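Jiltska Table Fellowship

The Jiltska Table Fellowship is a Protestant church body whose central act of worship is a shared meal held at long tables, with Scripture reading and prayer between the courses. It takes its name from Jiltska, the farming settlement where its first congregation met in the nineteenth century. The Fellowship has 485 baptized members in six congregations. Members usually call themselves "table people," a name first used by their neighbors.

Origins

The movement began among families who had left the established church in a dispute over who could be admitted to communion. The parish clergy required a private examination before each communion season, and a person who failed it could be turned away for a year or more. The Jiltska families objected that the meals described in Acts and in Paul's first letter to the Corinthians were eaten in houses, by whole households, children included. They began to meet in a barn, where planks were laid across trestles and covered with bed linen.

No founder is named in the earliest records. The oldest surviving document is a household agreement, usually called the Omidier Paper after the farm where it was found. It sets out the order of the meal, forbids strong drink and asks that no one be seated by rank. Historians disagree on its date. Dulce Sandoval places it before the first baptisms, while Jacinto Hinojosa argues that the section on seating was added a generation later, when landowners had started to join.

Beliefs

The Fellowship accepts the Apostles' Creed and has no other written confession. It baptizes on profession of faith. Its view of the Lord's Supper is close to that of other memorialist churches – bread and cup are taken as signs of Christ's death – but it holds that the signs should not be separated from an ordinary meal. For this reason its buildings have kitchens and no altar or communion rail.

There is no ordained ministry. Each congregation chooses readers, who serve for a fixed term, and a host, who opens and closes the meal. Women have served as readers from the beginning and as hosts since the Espinoza settlement, described below.
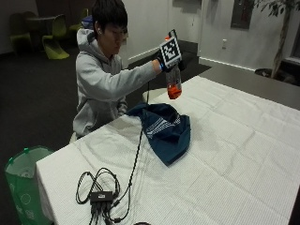 A young man seated at a long table covered with a white tablecloth.

Order of the meal

The meal opens with a psalm, spoken by everyone. Bread is broken and passed, and the first reading, always from the Old Testament, follows while people eat. A second reading comes from one of the Gospels. Anyone present may then speak on either text. After a silence the cup is passed, and the host gives thanks and names the sick and the absent.

Singing was unaccompanied until the twentieth century. The hymnal now in use, known as the Plulunex Book from the town where it was printed, contains 32 table hymns, several of them translations from German. Some congregations also sing from general evangelical hymnals, a practice the older readers resisted.

Division and settlement

The most serious dispute in the Fellowship's history concerned visitors. One party wanted the cup kept for the baptized. The other held that a person who had been given bread could not properly be refused the cup. The two sides met separately for many years and kept separate burial grounds. They were reconciled at a gathering held in Espinoza one April, where it was agreed that each host would decide the matter locally and that no congregation would break fellowship over it. The same gathering opened the office of host to women.

The agreement has held, although practice still varies. Sandoval regards it as the point at which the Fellowship became a denomination. Hinojosa considers that description too strong, noting that there is still no central office and no common fund.

Records

Minutes, letters and baptismal lists are kept at Omidier. The collection holds 2,000 items, mostly handwritten, and was opened to outside readers on 15/01/2020. The burial registers of the closed-cup congregations are incomplete, and one volume is known only from a later copy.

See also

Agape feast
Believer's baptism
Open communion
House church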